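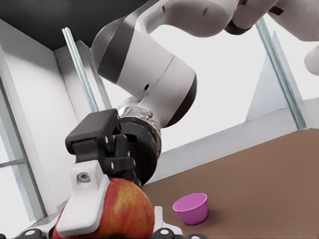
Progress report, February
Evaluation of the Kerodo simulation kit for gripper planning
Prepared for the Plattner equipment fund

Status: on schedule. The license is active, the Motitz workstation has been set up and the first block of grasp trials is complete.

Work done. The vendor's arm and two-finger gripper models were loaded without changes. The tabletop task uses the stock apple and cup. We ran over 1,000 simulated grasps on the apple, varying approach angle and finger opening. Contact settings were left at the Prokton defaults for the first 80 runs and then tuned. A full batch now finishes overnight on one machine.

Open issues. Fingertip friction is a single value per part, so the white finger pads cannot be given a softer contact face. Close-range camera views are usable, but the fingers hide much of the object during the final approach - a second viewpoint has been added to the trial plan. Export of joint logs fails when a run is stopped by hand. The vendor has confirmed the fault and given no date for a fix.

Budget. Spending stands at 30 percent of the award. No transfer between lines is requested.

Next period. Cup grasps, then 7 further objects from the kit library. A decision on the annual license will follow the comparison with bench trials.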